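Ilona Jakab
@ilonajakab_makes

1/ Right, a thread about "hand-dyed" yarn sold online, and why I've stopped believing the label until someone gives me a reason to. Long one. Put the kettle on.

2/ Back in November I bought three skeins of sock yarn from a shop called Storodar. Listing said hand-dyed in small batches, every skein unique. Lovely mossy green with flecks of rust. I paid more than I'd normally pay for anything that goes inside a shoe.

3/ They arrived and they were identical. I don't mean similar. I laid them side by side and the rust flecks came round at the same interval on all three, skein after skein. Anybody who has ever stood over a dye pot knows how hard that is to do by hand. I can't get two halves of the same skein to match.

4/ So I asked. Politely! The reply said "each skein is hand finished by our artisans". Finished. I asked what finished meant and got a discount code.
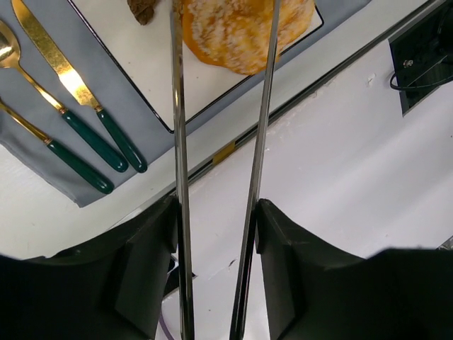
5/ Next I went looking at the dye lot numbers. Mine was 3455. A woman in my knitting group had bought the same colour from a different shop, Zodeo, where it has another name and costs a good bit less. Her label said 3455 as well.

6/ Could be a coincidence. Shops do number things however they like. But same lot, same green, same flecks, same slightly odd plastic tag? I'd want a very good explanation before I called that chance.

7/ Before anyone starts: I have nothing against machine-dyed yarn. Most of my stash is machine-dyed. It's even, it washes well, and you can buy enough for a jumper without alternating skeins every two rows and swearing. My complaint is paying the hand-dyed price for it.

8/ Someone will say "but small batch is a real thing". Is it? How small? I've seen it used for a run of 125 skeins and for a run of 614, by the same seller, in the same month. Neither of those is what I picture when I hear small batch, and I'd guess the seller knows that.

9/ What I ask now, before buying:
Who dyed it, by name or at least by studio?
How many skeins fit in one pot?
Can I see two skeins of the same colour next to each other?
What base yarn is it, and which mill?

10/ Proper dyers love these questions. I messaged one who trades as Mahmoud and got four paragraphs back about tap water and why their blues come out greyer in winter. Bought two skeins on the spot. They don't match each other at all and I'm delighted.

11/ The other sort of seller tells you about "heritage" and "passion". I have yet to see passion hold a red fast in the wash.

12/ Vemeo, where a lot of this gets sold, lets you tick a box marked handmade when you list something. I ticked it myself for a pair of mitts and wasn't asked a single thing. So I wouldn't put much weight on that badge either.

13/ Am I certain about Storodar? No. I've got three skeins, one label number and a lot of evasive messages. If they send me a photo of that green drying on a line I'll post it here and say sorry.

14/ Update 7/6/26: they've changed the listing. It now says "hand-dyed style". Same price.

15/ The socks are nice, by the way. Very even stripes. Second heel still to do.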